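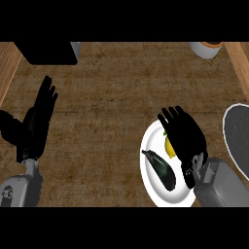
What value of the pendulum period will the Sarkville group carry forward into the gravity measurement? The mean of the second series, taken after the upper clamp was replaced. The first series is retained in the record but will not enter the average.

Notebook of the Grondley Physics Teaching Laboratory
Entry of July 6, 2020
Entered by Bit-na Baek. Read by D. Nepia.

Purpose of the entry. To record the state of the long pendulum measurement, the decision on the two data series, and the points still open before the public lecture demonstration.

Background. The long pendulum was hung in the stairwell at Sarkville in May. The bob is the brass one turned for us by the Tran workshop. The first series was taken by Sugeng Nugroho and myself over several mornings, timing 100 full swings in each run with the light gate at the lowest point. The scatter within a single morning was small. The scatter from one morning to the next was larger than the timing could explain, and the period crept upward over the course of the series.

Three causes were considered: stretching of the wire, change in the temperature of the stairwell, and movement at the support. Dr. Hämmerli worked through the temperature effect on paper and found it too small by a wide margin. The wire was measured again under load and had not changed within the reading error of the tape. That left the support. When Bogdan Dobre took down the upper clamp he found one jaw worn on the inner face, so that the wire could bend at a point slightly above the marked edge. The effective length was therefore not fixed. The jaw has been kept in the small parts drawer with a tag on it, and should stay there until the report is written.

Second series. The new clamp has a square edge and closes with two screws in place of one. A total of 21 runs were completed with it, again with 100 swings to the run. No drift is seen across the series. The day sheets are in the gray folder, and the raw gate times are on the shared drive under Plekulness, the name we gave to the project when it was still a student exercise.

Amplitude. Starting angles were kept small, but they were not identical. The correction for finite amplitude has been applied to every run from the starting angle written on the day sheet. Where the angle was not written down, the run was dropped. Two runs of the first series were lost this way -- my omission in both cases. Please write the angle before releasing the bob.

Air. The bob loses amplitude steadily during a run. Mr. Nugroho proposes to fit the decay and use the mean amplitude for each run in place of the starting one. I agree that this is the better procedure. It will change the last figure of the result and nothing before it. He will do the fit, and Dr. Hämmerli will check it independently before the two are compared.

Gate timing. The counter was run against the reference oscillator for 3000 seconds and agreed within its stated accuracy. No correction is needed. The gate should be set at the same height each time, since the bob is not a perfect cylinder near its lower end. Mr. Dobre has scratched a line on the post for this.

Length. This remains the weakest part of the measurement. We measure from the clamp edge to the top of the bob and add the distance to the center of mass, which was found by balancing. D. Nepia has asked whether the balancing was repeated after the hook was changed. It was not. It must be repeated, and the new figure entered on a fresh page with the old one left legible.

Lecture demonstration. The division has asked for a shortened version of the pendulum for the visiting speaker's evening. The hall seats 125, and the swing must be visible from the back row. A heavier bob painted white would serve. The timing display can be borrowed from the first-year laboratory, provided that it is returned the next morning -- they need it for the free-fall exercise.

Open points.
Balance the bob again with the new hook (Dobre).
Decay fit and separate check (Nugroho, Hämmerli).
Uncertainty table for the length, with each source on its own line (Baek).
Ask Tran about a second brass bob of the same pattern.

Added later, same day. The bob was balanced this afternoon. The center of mass lies slightly higher than the figure in use. Values and sketch on the following page. D.N. has initialed both.

This site uses cookies to remember your settings. By continuing to browse you accept our use of cookies. Accept | Learn more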